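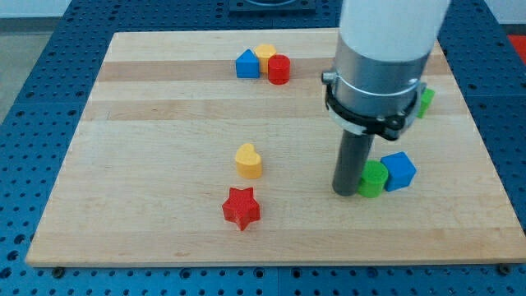 Guerreiro
Home cook, occasional baker, keeper of this blog

So I finally gave up on store bread! It started in December, when the bakery on Videlska Street closed for the month and I was stuck with the squishy stuff. My first loaf could have propped a door open. The second was better (I'd left out the salt on the first one, whoops), and by the fourth I was giving halves away to the neighbors.

I use 472 grams of flour now, a weird number I landed on after a spill and never changed. It fits my little Tondell pan just right. The dough sits overnight on the counter and goes in at 7 in the morning - way too early, but the smell gets me out of bed.

Next up is rye. I bought a bag already and it's staring at me from the shelf.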